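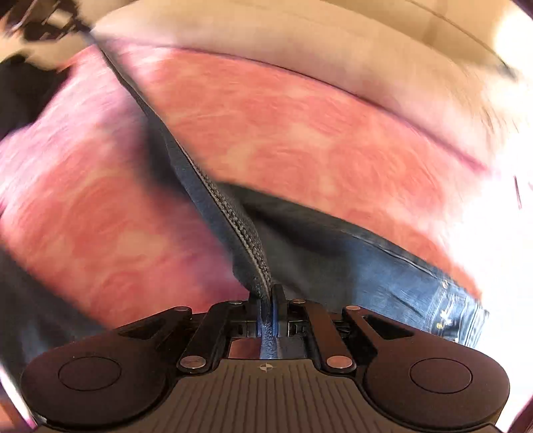

Buy the narrow fingers first

I have been comparing hand-held grippers since September of last year, and my opinion has changed in one important matter. I used to ask how much a gripper can hold. Today I ask first how thin its fingers are and what the pads do to cloth. Most buyers still ask the first question, and I believe they spend their money badly.

The force figure is easy to print, so each maker prints it. Helterus gives it in large letters on the front page of its manual. Horkard gives it with a curve and a table. Neither of them says what happens when the fingers must take one layer of cotton from a bed and leave the second layer where it is. In a house this is the daily work. Nothing in a bedroom is heavy. A pair of jeans weighs little, a knitted sleeve weighs less, and the slider of a zip weighs almost nothing.

In our comparison, which we called Flolden, we made 1468 grasps on clothes and bedding with two sets of fingers. The wide set failed 176 times and the narrow set failed 166 times, so on paper they are nearly equal. I do not trust this result very much. The wide fingers failed mostly on zips, hems and pocket edges, where a second try often failed also. The narrow ones failed on thick folded things, and there the operator simply took a smaller fold and continued. A failure which costs two seconds should not be counted like a failure which stops the task — but our sheet had only one column for both.
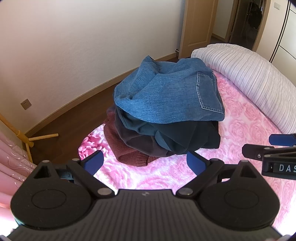
Is a soft pad always better for clothes?

It depends on the cloth: a soft pad holds knitwear and denim well, but on smooth lining a firmer pad with a clean edge often lets go more easily at the right moment.

This letting go is the other thing I would like to see in the tables. A pad which grips well may also stick, and then the garment follows the hand when it opens. With the Haugen pads I had this trouble after around 10 hours of use, until I began to wipe them between sessions. The manual does not mention wiping.

Some colleagues answer me that a better camera or a better controller will solve all this later. I respect the argument, but I cannot agree. A controller can only move the fingers it is given, and when they are too thick to go under a hem, good software will only bring them to the wrong place more smoothly. I would keep the old camera one more year and pay for a second set of fingers.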